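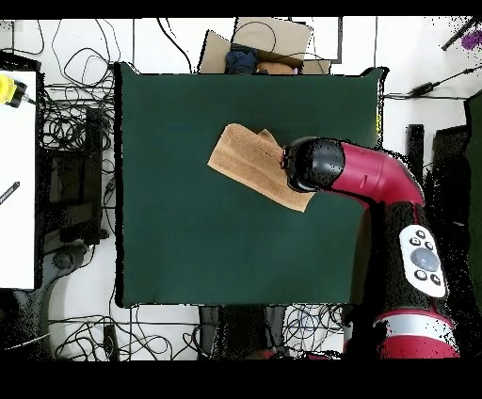

Section 4. Folding Small Towels

Fold small towels on a covered surface. A bare tabletop lets terry slide when you press the crease, and the layers drift apart before the fold is finished. Stretch the Gravari cover over the square top and pull it smooth before you bring any laundry to it. A corner or two may lift slightly, as the two upper ones do on the dark green cloth; leave them as long as the middle of the cloth is flat. A light-colored towel, such as a tan one, is easy to see against the green, so start with those while you are learning the fold.

Before you start

The towel must be fully dry. Terry that is still damp at the hem holds a crease in the wrong place and will smell after a few days in the cabinet. Shake the towel once by the short side and check both faces for lint and loose loops. Trim a pulled loop with scissors. Do not pull it.

Keep one open box within reach for items that do not belong in the towel stack. Sort the box at the end of the session.

4.1 Folding a hand towel

1. Lay the towel on the cover with the care label facing up and the long sides running left to right.

2. Smooth it from the center out to the ends with a flat hand. Do not stretch it. Stretched terry creeps back and the fold opens.

3. Bring the right end over to meet the left end. Line up the corners first, then the hems.

4. Press along the new crease with the side of your hand.

5. Fold in half again in the same direction.

6. Check the open side. If a flap of the under layer shows past the top layer, go back to step 3 and line up the corners again.

7. Turn the towel so the last crease faces you, and move it to the stack.

Note: The folded towel may sit at an angle on the cover while you work. Square it up when you place it on the stack.

Note: On striped towels, use the stripes as a guide. If they run parallel to the folded edge, the fold is straight.

4.2 Folding a washcloth

Follow steps 1 through 4 above and stop there. A washcloth folded a second time is too thick for the Tonstead tray.

4.3 Stacking

Stack folded towels with all creases on the same side. The Skomdale shelf holds a stack up to 40 cm high. Above that height the lower towels flatten and the stack leans toward the door.

CAUTION: Do not use an iron on the cover. The backing will soften and may stick to the work surface. If a towel needs pressing, do it on an ironing board and let it cool before folding.

CAUTION: Keep pins and clips off the cover. A snag in the surface will catch on terry loops.

4.4 Care of the cover

Brush off lint after each session. Wash the cover separately in cool water when it starts to look dull, and hang it to dry by one full side, not by the corners. Put it back on the work surface only when it is dry. Replacement covers are ordered under part number 1101.

If the cover has become loose, refit it as described in Section 2.

Section revised 20 May 2025. Text: Maj-Britt Nyberg. Checked by: Jannik Janssen.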